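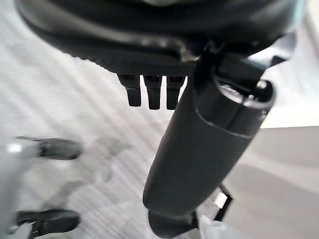
Back Room, Hagedorn Street

Filed under: Rooms > Walls, Trim & Floors

The back room is on the ground floor of the Hagedorn Street house in Clarnville. Annelore Kleinschmidt picked the colors in July, and the walls took two coats. The paint is Hovdale eggshell. The old trim was brown and had been painted over several times, so most of it was stripped before anything new went on. Page updated 8/23/26.

Floor. Light gray. We wanted it paler than the walls so the room would not feel closed in during the winter.

Corner by the sofa. The walls are a warm beige-gray, with a thin black baseboard along both sides and a white door frame. The big cloth is a light gray, cooler than the paint. Shadows show up clearly on this color.
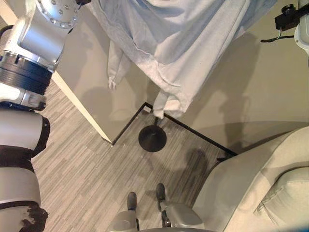 Does black baseboard show dust more than white?

It shows light dust and lint more, and scuffs from shoes less. Ours gets wiped with a damp rag every 5 days or so. For chips we keep a small jar of the Oltico trim paint and a narrow brush in the hall closet. Let the touch-up dry overnight before you push furniture back against it.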